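The Quiet Return of the Town Repair Shop

For most of the last century, Kerness had no fewer than three places where a resident could bring a broken lamp, a split chair or a stopped clock. By the time the Kerness Repair House opened its doors on Girko Street, the last of them had been closed for a generation. The building had served as a feed store, then as overflow storage for the county, and its reopening in October drew a line that reached the corner.

The Repair House is operated by the Disivstead Foundation, which supports adult education and trades training across the region. Its purpose is stated plainly in its charter: to extend the useful life of household goods and to pass the necessary skills to the people who own them. Residents pay a modest bench fee and work beside an instructor. Those who prefer to leave an item may do so, although the Foundation charges more for the service and makes no secret of its preference.

In its first full year the shop logged 2269 items. Lamps and small kitchen appliances made up the largest share, followed by furniture and clothing. Of the items received, 498 could not be repaired, in most cases for want of a part that is no longer made. The Foundation publishes these figures each year, together with a list of the faults that defeated its instructors.

"The list of failures is the document manufacturers ask us for," said Olumide Ezeani, director of the Repair House. "We are glad to send it. A toaster that cannot be opened without breaking its case is a toaster with a short life, and the owner ought to be told so at the time of purchase."
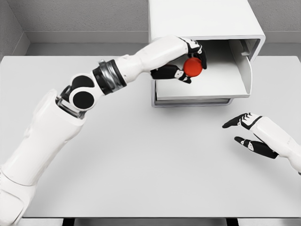 Access to the inside of an object is the subject of the introductory course, which meets for eight evenings and is taught by Margaux Caron, a former upholsterer who joined the Foundation from the Fang furniture works. Students spend the first two sessions taking things apart and are not permitted to fix anything. They learn to read a casing for its seams and panel lines, and to consider where one section might separate from the next before reaching for a screwdriver. Ms. Caron requires a pencil drawing of every item before it is opened and a second drawing afterward. The drawings are kept in binders and consulted by later classes.

The course has a waiting list, and the Foundation has added a morning section for retirees and shift workers. Enrollment is open to anyone over 16. Tuition is waived for residents who agree to give two Repair House sessions in return, an arrangement that has supplied most of the assistants now working at the benches.

Financing remains a matter of some delicacy. Bench fees cover heat, insurance and consumables but fall well short of salaries, which are met from the Foundation's endowment. A grant application to equip a second room for woodworking was declined last spring. The Foundation intends to apply again with a smaller request, and has meanwhile accepted the donation of a band saw and a set of clamps from a retired cabinetmaker.

The parts library has grown more quickly than planned. It now holds 4000 catalogued pieces, from drawer pulls to lamp sockets, nearly all salvaged from goods beyond repair. Borrowers are asked to leave a part for each one they take. Shelving occupies the former loading dock, where the feed store's painted price board is still on the wall.

Neighboring towns have taken notice. Delegations from two of them visited over the summer, and the Foundation has prepared a short operating manual covering bench layout, liability forms and record keeping. Copies may be requested at the front desk on Girko Street.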